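4.3 Positioning for the Laundry Task

Complete section 4.2 (arm homing) before you start. The Disar base must be powered on and in Hold.

1. Place the washing machine against a wall on a level floor. Close the door.
2. Set an empty basket on the floor directly in front of the machine, side handles clear of both arms.
3. Drive the base forward until the door and the basket are both in the head camera view.
4. Open both grippers from the Malby panel. Check that the status light on each housing is green.
5. Select Task 17 and press Teach. Hold the base still until the panel shows 3 matched views.

Note: If matching stops with code 784, move the basket closer to the door and repeat step 5.

CAUTION: Keep power cords and power strips out of the wheel path. The base does not detect flat cables — route them along the wall before driving.
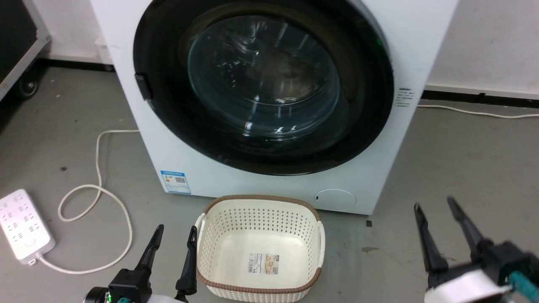

Figure 4-3. Head camera view with machine, basket and both grippers.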